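How to Make Shape Blocks Last Past Tuesday

Printing a star is easy. Getting a toddler to care about it takes planning, and my nephew has standards.

Stick to shapes you can name without squinting: star, heart, triangle. Use bright filament and make them chunky, well past anything that fits in a mouth. Leave the ridges if you like. I sanded one set for a whole evening and was thanked with a yawn.

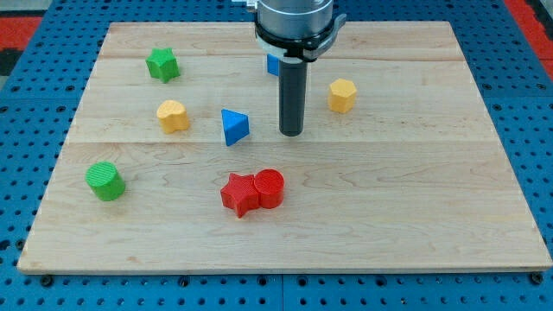 Next, scatter them on a pale board and ask for one at a time. "Find the green star" works. "Tidy up" does not, in any language Margit Dahlgren has tried. Once colors get boring, ask for shapes only, then hide one under a cup.

Wipe the blocks with soapy water and keep them out of the dishwasher. I own a heart that now resembles a kidney.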